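Someone tried two car doors on our block in Wilareck last night, and a neighbor got a clip of it. Who do I send it to? I love how fast everyone here pitches in!
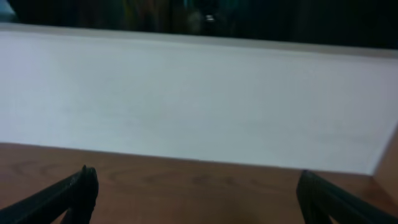
## Replies

**Tuken86**

Great that you have a clip! Call the non-emergency line and ask for a file number, then email the video with that number in the subject – mine was 1302 and they wrote back in 3 days.

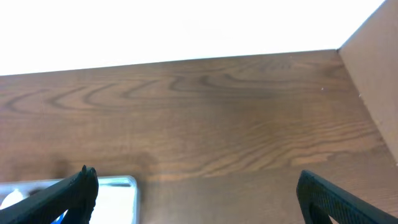

*Wood grain on a brown tabletop*

**hadon_st**

same thing on Dizon Street in February, 6 cars. lock up!!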